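Kitchen tips from a canteen that has gone half robot

I've cooked in the staff canteen at Nendham for long enough to have strong views on steamers, and since April I've had a robot arm sharing my worktop. Two of us used to do the dumpling station between us. There are still two of us (I asked, believe me!) but the job has changed quite a bit, and so have my habits. A few of these should be handy at home too, arm or no arm.

Give the lid a fixed home. I used to prop mine wherever there was room and shuffle it about all morning. Now it has one spot and everyone knows it.

Fit the basket to the pot. If it wobbles when you nudge it, find another pot. A person steadies a wobbly basket without thinking, an arm just carries on.

Leave gaps. Dumplings puff up and stick to whatever they're touching, and tongs or fingers of any sort need room to get in. Buns go in first, dumplings in the spaces between.

Keep cables out of your way before you start, and look again halfway through the shift.

Steamer station, arms over the worktop:

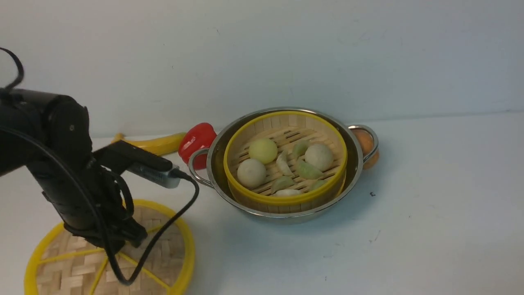
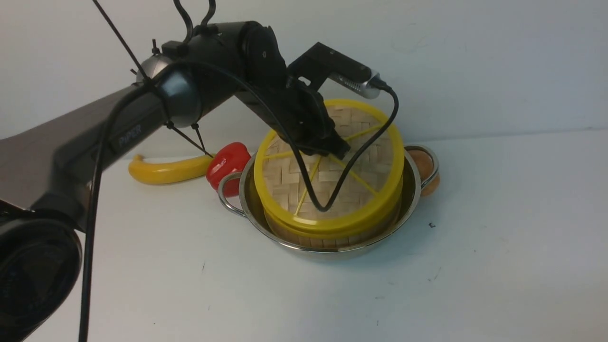
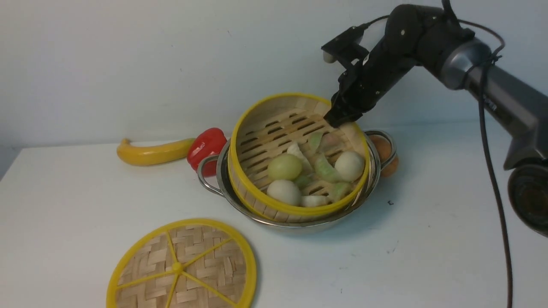 Line the basket if you're doing real dough. Baking paper with a few holes snipped in it is fine, and cabbage leaves are better if you've got some going limp in the fridge. A bare floor is a pain to scrub, and you'll be picking bits out of the weave with a cocktail stick.

Dry the basket properly. Stand it on its edge somewhere airy overnight, never shut in a cupboard while it's damp. I lost a lovely one to mould at my last place in Ramham and I'm still cross about it.

As for working next to the thing, my wrists are much happier. We did 641 dumplings on our busiest lunch and I went home without the ice pack! What I do miss is the rhythm, and the chatting over the pot. I spend more time setting out and checking now, and I had to push to get proper training hours for it, so if your kitchen is getting one, ask for those early and get them on the rota.

Oh, and label your tongs. Mine still wander off.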